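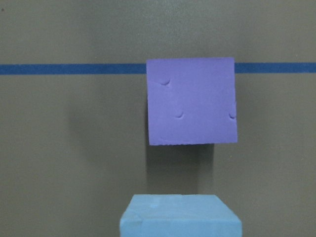
Community > Mailing lists > cell-users

3 min read

Re: Block stacking misses after the planner update

Hello all,

Thank you for such a careful write-up, and sorry it has taken me a few days to get to it. I wanted to try things on our own cell before answering.

> On the list in June 2025, a Cludberg user wrote:
> Since moving to the new Mateos planner our stacks keep
> landing to one side. We ran 162 picks and 71 of them were
> off by more than 4 mm. The gripper seems fine. Is it the
> cube detector, or are we sending poses in the wrong frame?

I would look at the frames first. We had much the same trouble in April, and it came down to Jullo publishing cube poses in the overhead camera's frame while the planner assumed the robot base. With the two nearly lined up you get an answer that looks sensible and is just a bit wrong, and I'm afraid I lost most of a week to it!

Our layout is a taped grid on brown paper with three foam cubes, much as you describe yours, so I think the comparison is a fair one. 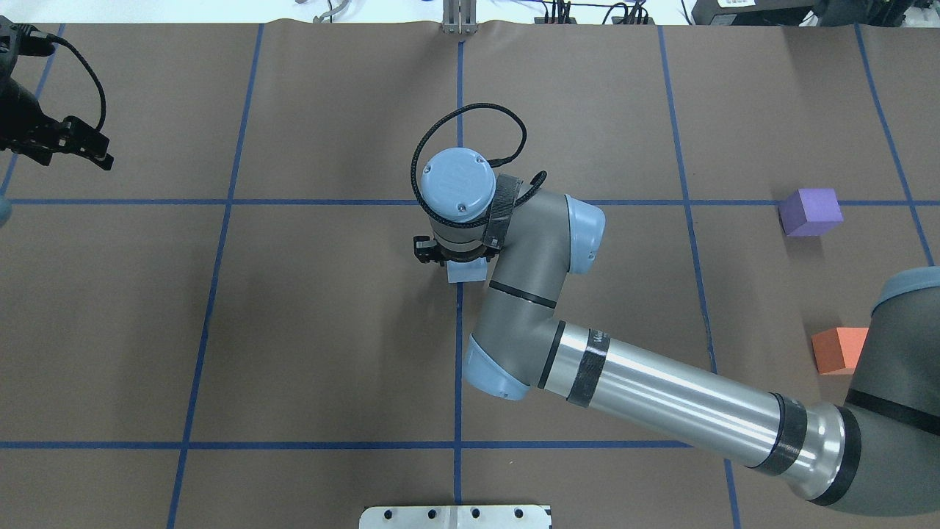

Light blue cube at the gripper, with purple and orange still on the paper.

Do check your detector with an arm over the grid as well. Ours fits a square to whatever it can see of the top face, and if the gripper hides part of that, the centre wanders. What we do now is keep the last clear estimate from before the approach and ignore anything newer until the arm has moved away – a crude fix, but it has held up well.

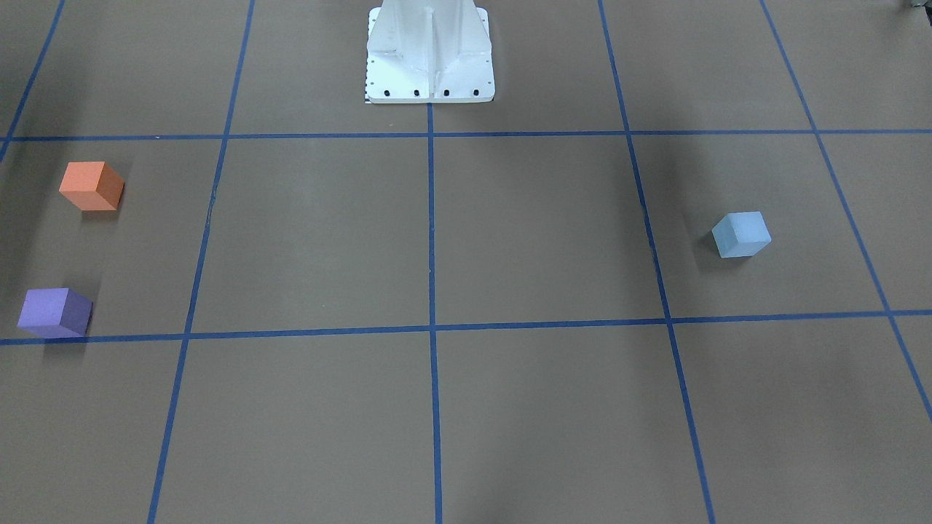

The other thing worth doing is to log the raw detections with nothing moving. Take 1,000 readings per cube and plot them in base coordinates. A tight cluster in the wrong place means the transform, and a smeared one means the detector. The Ollari logger will do this if you set it to write before the filter, though the option is rather buried in the settings file.

Do post your plots when you have them, and I'll happily send our transform file for you to compare.

All the best from the Ollari bench

We use cookies to remember your list preferences. Accept | Manage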